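Jident: furniture words for people who argue about furniture

Jident is a word list. It holds 716 short entries on what ordinary people call the parts of tables, shelves and floors, collected from secondhand listings in two languages and one uncle-grade dialect. If you were hoping for a database of actual furniture, try the Pena list, which has prices and fewer opinions.

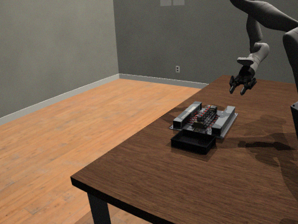 Color words gave us the most trouble. Sellers will call anything "walnut" if it keeps still long enough, so Jident records the plain color and leaves the tree out of it. A dark brown wooden table on an orange-tan plank floor goes in as "dark brown" and "orange-tan", even though a seller would write "rich espresso on honey" and add 15 to the price. The seller's phrase is kept in the column called pitch.

What is in the folder

words.csv – 716 rows, one per term
pairs.csv – 561 rows linking a plain term to its pitch
toprak_notes.txt – spelling variants, grumpy in places

Columns in words.csv are term, plain, pitch, part and doubt. The doubt column runs from 0 to 2, where 2 means the editors stopped speaking for an afternoon. "Sideboard" is a 2. So is "occasional table", and please don't write in about it.

Long tables are filed under "table, long" until somebody sends a better rule. Ploltonel, the older list we started from, had separate entries for refectory, harvest, farmhouse and banquet, all with the same definition.

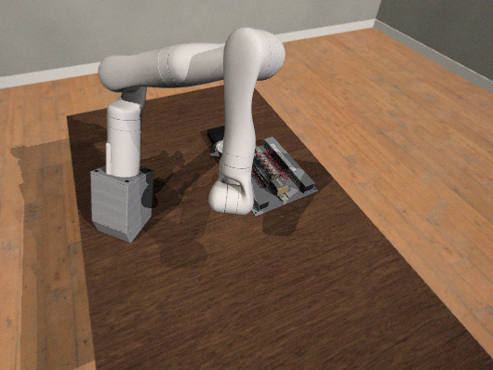
Known problems

Drawers are thin. Stools are worse.
The April update merged "bench" and "settle" by mistake – use pairs.csv for those.

License

Free to use and change. Keep the name Jident on it, and keep the doubt column.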